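자료실 > 학생 연구 > 부동산학과 > 현장조사 보고서

10월, 부동산학과 주거시장분석 2조

단기 임대용 소형 주택의 관리비 고지 실태와 임차인 인식에 관한 조사

1. 조사 배경 및 목적

본 보고서는 Edell 지구의 소형 임대주택을 대상으로 관리비 항목의 고지 수준을 조사하고, 임차인이 계약 전에 이를 어느 정도 파악하고 있는지를 분석한 결과이다. 해당 지구는 대학과 산업단지 사이에 위치하여 1년 미만의 단기 계약 비율이 높다. 월세는 광고에 명시되는 반면 관리비는 총액만 기재되거나 '별도'로 표기되는 경우가 많아, 실제 주거비를 비교하기 어렵다는 문제가 제기되어 왔다.

2. 조사 대상 및 방법

조사 대상은 Edell 지구 내 단지형 임대주택 Rollow와 Longo를 포함한 14개 건물이며, 중개 플랫폼 Ekasach에 게시된 매물 광고 2,563건을 수집하여 분석하였다. 동일 호실이 중복 게시된 광고와 면적이 기재되지 않은 광고는 수집 단계에서 제외하였다. 이와 별도로 현재 거주 중인 임차인에게 설문지 601부를 회수하였고, 응답이 불완전한 1부를 제외한 600부를 분석에 사용하였다. 설문 문항은 계약 전 설명 여부, 항목별 금액 인지 여부, 입주 후 추가 청구 경험으로 구성하였다.
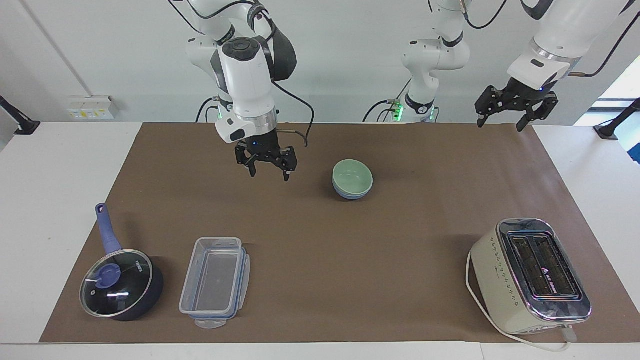
3. 매물 광고 분석 결과

광고에 표시된 관리비는 기재 방식에 따라 항목별 기재, 총액 기재, 미기재로 구분하였다. 총액 기재가 가장 많았으며, 항목별 기재는 Rollow 등 관리 주체가 단일한 건물에 집중되었다. 개별 소유자가 호실별로 임대하는 Longo에서는 같은 층, 같은 면적의 호실 사이에서도 표기 방식이 일치하지 않았다. 옵션 품목의 표기 역시 통일되어 있지 않았다. 붙박이 가구와 가전은 대체로 목록에 포함되었으나, 소규모 비품은 광고에서 거의 다루어지지 않았고, 파손 시 부담 주체에 관한 안내도 확인되지 않았다. 이에 따라 본 조는 비품 관련 비용을 관리비와 구분하여 별도 항목으로 정리하였다.

4. 임차인 설문 결과

응답자의 과반은 계약 전에 관리비 총액을 안내받았다고 답하였다. 그러나 수도, 인터넷, 공용전기, 청소비의 포함 여부를 모두 알고 있었다고 답한 비율은 이보다 현저히 낮았다. 추가 청구를 경험한 응답자가 가장 많이 지적한 항목은 동절기 난방비였으며, 퇴실 청소비가 그 뒤를 이었다. 특히 퇴실 청소비는 계약서 특약란에만 기재되어 입주 당시 인지하지 못하였다는 의견이 다수 접수되었다.

5. 제언

첫째, 중개 플랫폼의 매물 등록 양식에 관리비 세부 항목 입력란을 두고, 정액 부과분과 사용량에 따른 부과분을 구분하여 표시할 필요가 있다. 둘째, 퇴실 시 발생하는 비용은 특약란과 별도로 계약 전 확인서에 기재하는 방안을 제안한다. 셋째, 호실 내 비품은 입주 시 임대인과 임차인이 함께 목록을 작성하여 각 1부씩 보관하는 것이 바람직하다.

6. 조사의 한계

본 조사는 단일 지구와 단일 플랫폼에 한정되어 있어 다른 지역에 그대로 적용하기 어렵다. 또한 설문은 현재 거주자만을 대상으로 하였으므로 이미 퇴실한 임차인의 정산 경험은 반영되지 않았다. 후속 조사에서는 퇴실자 면접과 임대인 대상 설문을 병행할 예정이다.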